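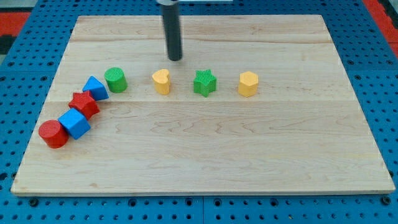

pheywood
Pick order for the sorting task – what is everyone doing?
We are the Ellwood team, six students, first time entering the Tadgate schools challenge. Our arm can do the task but the run is slow and we lose points on time. At the moment the program looks at the board, makes a list of blocks and works along it from left to right. That is fine for blocks standing apart with a clear gap, like the yellow heart, the green star and the yellow hexagon. It is much worse for the red cylinder on its side with the blue cube right up against it. The students want to change the order so the easy ones go first and the touching ones are left until last. I'm not sure that is the best plan and would like to hear from teams who have done this before.
Pauline Heywood

merno_dan
We did easy ones first last year and scored better for it. If you run out of time you have at least banked the simple blocks. With left to right you can spend half your run fighting with one pair.

kdawber
I'd go the other way. Do the touching ones while you still have time for a second try. If you leave them to the end and the first grab fails you have nothing left.
Kirsty

merno_dan
Depends on the scoring though. Every block is worth the same, so why spend time on the hard ones early?

kdawber
Read section 2 of the rules again. There is a bonus for a cleared board and it is worth more than people think. Our best run last season was 124 and that was only because we cleared everything. Without the bonus we were well down the table.

merno_dan
Fair enough, but you need to be clearing the board fairly often for that to pay. We weren't. A new team probably won't be either.

pheywood
We have cleared it twice in practice, both times with the blocks well spread out, so I wouldn't count on it. Does anyone push touching blocks apart before picking? One of our Year 10s has suggested using the closed gripper as a sort of finger.

tobyw
Yes, we push. Come down beside the pair with the gripper closed, move sideways 20 mm, lift, take a new picture of the board. Don't skip the new picture. The first time we tried it we used the old positions and missed both blocks.
Watch out for cylinders on their side. They roll. Push the cube away from the cylinder, never the cylinder away from the cube.

kdawber
Is pushing allowed? I thought contact without a pick was a fault.

tobyw
Only if the block leaves the board. It was asked at the March briefing and the answer was that moving a block on the board is fine.

kdawber
I missed that one. In that case I agree with pushing, but I would still do it early.

sparkplug_ian
Slightly off topic, but check how long your camera step takes before you rewrite the pick order. Ours was saving every picture to the card and we hadn't noticed. There were 3,757 files on it when we looked. Turning that off made each pick noticeably quicker and we didn't touch anything else.

pheywood
Thank you Ian, I've asked the students to look and ours saves them as well. We will turn that off first and time it again before changing the order.

merno_dan
Sensible. Change one thing at a time. Also have a look at your move speed. Ours came set at 1,000 and we never needed it that slow except for the last bit of the descent. We now go fast above the board and slow only when coming down.

kdawber
1,000 of what? The units are different on the Produra controller, so Pauline please don't just copy that number across.

merno_dan
Good point. Steps per second on ours. Work it out for your own motors.

pheywood
Update, Friday, April 12, 2024. Saving is off and the students timed five runs after school. All five were quicker. They then tried easy blocks first with a push for the touching pair at the end. It worked three times. On the other two the cylinder rolled, as Toby warned, and one of those went off the board. They are going to change the push direction on Monday and try Kirsty's order too.

kdawber
Please post the times for both. I'd like to see them even if I'm wrong.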